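## 4. Préparation du plan de travail et mise en bol

Cette section s'applique au jeu de vaisselle d'apprentissage Keltau, utilisé avec les pièces souples Zein. Elle suppose que la table a été montée et mise à niveau selon la section 3. Durée de l'opération : 27 minutes, nettoyage compris.

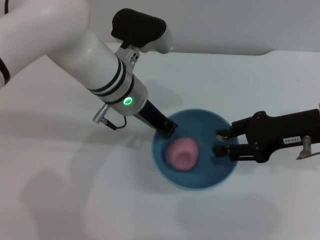
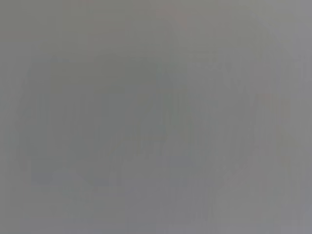

Le bol se place sur la table nue, sans nappe ni set, et reste au même endroit pendant toute la série. Le repère de pose est pris au centre du plateau, avec un léger décalage vers la droite toléré. Un plateau blanc convient bien au bol bleu : le bord, plus clair que l'intérieur, se distingue du fond de la table, et une pièce rose posée dans la moitié gauche du bol se repère sans ambiguïté. Les ombres portées sur un plateau clair sont normales et ne demandent aucun réglage de l'éclairage tant qu'elles restent douces et grises. Une ombre à bord dur signale une source trop directe ; voir 4.4.

### 4.1 Matériel nécessaire

- 1 bol Keltau, bleu
- 1 pièce souple Zein
- 2 chiffons non pelucheux
- 1 flacon de nettoyant neutre Aka, dilué
- 1 réglet de 40 cm

### 4.2 Nettoyage du plateau

1. Retirer du plateau tout objet étranger à la série.
2. Appliquer le nettoyant Aka sur le premier chiffon. Ne pas pulvériser directement sur la table.
3. Essuyer du bord arrière vers le bord avant, par bandes parallèles.
4. Reprendre au second chiffon, sec, jusqu'à disparition des traces.
5. Attendre le séchage complet avant de poser le bol.

> **Attention.** Ne pas employer de produit à base d'alcool sur les pièces Zein. La surface devient collante et la pièce doit être remplacée.

### 4.3 Mise en place du bol et de la pièce

1. Poser le bol à plat, ouverture vers le haut.
2. Mesurer au réglet la distance entre le bol et le bord avant de la table. Noter la valeur sur la fiche de série.
3. Appuyer légèrement sur deux points opposés du bord. Si le bol bascule, contrôler la propreté du dessous, puis le niveau de la table (section 3.2).
4. Déposer la pièce souple dans le bol, creux vers le haut. Ne pas la presser contre la paroi.
5. Vérifier que la pièce ne dépasse pas du bord.
6. Relever la position de départ de la pièce : moitié gauche, moitié droite ou centre.

**Note 1.** Une pièce qui roule au fond du bol n'est pas un défaut. Relever la position une fois la pièce immobile.

**Note 2.** Les pièces neuves peuvent présenter une légère déformation due au conditionnement. Les laisser reposer une nuit hors du sachet.

### 4.4 Éclairage

1. Éteindre les lampes orientées vers le plateau.
2. Allumer l'éclairage général de la pièce à 100 %.
3. Observer l'ombre du bol. Si le contour est net, masquer la source concernée avec un diffuseur ou la réorienter vers le mur.
4. Ne plus modifier l'éclairage avant la fin de la série.

### 4.5 Fin de série

1. Retirer la pièce, puis le bol.
2. Laver le bol à l'eau tiède savonneuse. Le passage au lave-vaisselle ternit la teinte intérieure.
3. Essuyer la pièce souple avec un chiffon humide et la laisser sécher à l'air libre.
4. Ranger le bol dans son coffret, sans rien empiler dessus.
5. Compléter la fiche et la faire viser par le responsable de salle.

> **Attention.** Une pièce fendue ou entaillée ne se répare pas. La mettre au rebut et inscrire le remplacement sur la fiche.

Les demandes de pièces de rechange sont à adresser à Rasha Salameh, magasin de Zestorby. Indiquer la couleur du bol et la référence portée sur le coffret. Fermeture du magasin en août ; prévoir la commande avant cette période.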